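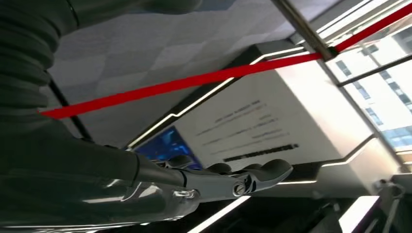 이 사이트는 쿠키를 사용합니다. 계속 이용하시면 쿠키 사용에 동의하는 것으로 봅니다. 동의 설정

검색어를 입력하세요 검색

29/10/2018 작성: 후마이라 차우드리 (Humaira Chaudhry)

그리퍼 비교, 손목 카메라를 같이 사용한 첫째 날

오늘은 Clument 그리퍼와 Stostanel 그리퍼를 같은 팔에 번갈아 달고 비교를 시작했습니다. 제어기는 둘 다 Plalton이고 설정 파일도 같은 것을 썼습니다. 지난주에 플린이 쓴 기록에는 제어기 버전이 없어서 제가 오늘 다시 확인했습니다. 다음부터는 첫 줄에 버전을 꼭 적어 주세요. 오늘 버전은 실험 폴더의 메모 파일에 넣었습니다.

오전: Clument

장착하고 영점을 맞추는 데 시간이 생각보다 많이 걸렸습니다. 손가락을 완전히 닫은 위치를 제어기가 한 번에 저장하지 않습니다. 저장 버튼을 누르고, 전원을 끄고, 다시 켜야 값이 남습니다. 설명서에는 이 순서가 없습니다. 저는 두 번 실수했고, 세 번째에 이와사키 씨가 옆에서 보고 알려 주셨습니다.

시험 물체는 872 g 알루미늄 블록입니다. 들어 올리고, 290 mm 옆으로 옮기고, 내려놓는 동작을 한 번으로 계산했습니다. Clument로 96번 반복했고, 그중 57번은 블록이 기울지 않고 놓였습니다. 나머지는 떨어뜨린 것이 아니고, 내려놓을 때 한쪽 모서리가 먼저 닿은 경우입니다. 그래서 "실패"라고 쓰지 않고 표에 "기울어짐"이라고 썼습니다. 이 단어가 적당한지 부슈라 씨와 상의하고 싶습니다.

기울어지는 방향은 거의 같았습니다. 저는 손가락 힘의 문제라고 생각했는데 이와사키 씨는 손목 결합부의 유격을 의심하십니다. 나사를 다시 조이고 나서 몇 번 더 해 보았지만 차이를 말할 수 있을 만큼 하지 못했습니다. 이 결과는 표에 넣지 않았습니다.

점심 후: Stostanel

Stostanel은 영점이 금방 맞았습니다. 닫히는 속도는 느립니다. 귀로 들으면 모터 소리가 고르고, 마지막에 짧게 딸깍 하는 소리가 납니다. 이 소리가 정상인지 제조사에 메일로 물어보았습니다. 답을 받기 전에는 긴 반복 시험을 하지 않기로 했습니다. 그러므로 오늘은 Stostanel의 숫자가 없습니다. Clument의 숫자만 보고 어느 쪽이 좋다고 판단하지 말아 주세요.

대신 빈손으로 열고 닫는 동작과, 스펀지 블록을 잡는 동작을 천천히 해 보았습니다. 스펀지는 눌린 자국이 Clument보다 얕았습니다. 자로 재지 않았고 눈으로 본 것입니다.

손목 카메라

카메라 영상은 두 가지가 마음에 걸립니다.

첫째는 창문입니다. 낮의 빛이 강하고 맞은편 건물의 외벽까지 화면에 들어옵니다. 팔의 표면이 매끈해서 아래쪽 곡면에도 밝은 반사가 생깁니다. 자동 노출을 켜 두면 팔을 조금만 돌려도 밝기가 바뀌고, 윤곽 검출이 그때마다 흔들렸습니다. 노출을 고정하면 흔들림은 줄었지만 아래의 어두운 부분에서 물체의 경계를 찾기 어려워졌습니다. 중간값을 찾다가 시간이 다 갔습니다.

둘째는 화면을 비스듬히 지나가는 빨간색 막대입니다. 색이 선명하니까 색 기준으로 쓰기에는 편합니다. 그러나 직선 검출 프로그램이 이것을 계속 작업대 모서리로 잡았습니다. 패널 위쪽의 하얀 조명 띠도 같은 문제가 있습니다. 저는 위쪽 영역을 계산에서 제외하는 마스크를 만들었습니다. 마스크는 팔의 자세가 바뀌면 맞지 않으므로 임시 방법입니다. 자르미나 씨가 예전에 Dogar 과제에서 자세별로 마스크를 만드는 코드를 쓴 것으로 기억합니다. 아직 있으면 공유를 부탁드립니다.

패널의 글씨는 이 카메라로 읽을 수 없었습니다. 굵은 글씨 한 줄은 위치를 알 수 있지만 작은 회색 글씨는 흐립니다. 글씨를 위치 기준점으로 쓰자는 제안은 지금 렌즈로는 어렵다고 봅니다. 손가락 옆면의 둥근 나사 머리는 홈이 보이니까, 손가락이 얼마나 열렸는지 추정할 때 이쪽이 더 쓸모 있을 것 같습니다. 아직 시험하지 않았습니다.

케이블 메모

카메라 케이블은 손목을 끝까지 돌리면 당겨집니다. 한 번 영상이 끊어졌고 다시 꽂으니 돌아왔습니다. 손목 회전 범위를 소프트웨어에서 줄여 놓았습니다. 다른 분이 쓰실 때 "왜 끝까지 안 돌아가지?" 하실 수 있으니 여기에 적습니다. 원래 값은 설정 파일에 주석으로 남겼습니다.

다음에 할 일

- Stostanel 딸깍 소리 답장 확인 (후마이라)
- 손목 결합부 유격 측정, 다이얼 게이지는 이와사키 씨 책상에 있음
- 커튼을 내리고 같은 자세로 노출 비교. 고정값 세 개 정도
- 플린: 지난주 데이터의 제어기 버전을 찾을 수 있으면 적어 주세요
- 표의 "기울어짐" 단어, 부슈라 씨와 결정

추가 (저녁): 플린이 버전을 찾았습니다. 오늘 것과 다릅니다. 지난주의 Clument 데이터는 오늘 데이터와 합치지 않고 따로 둡니다.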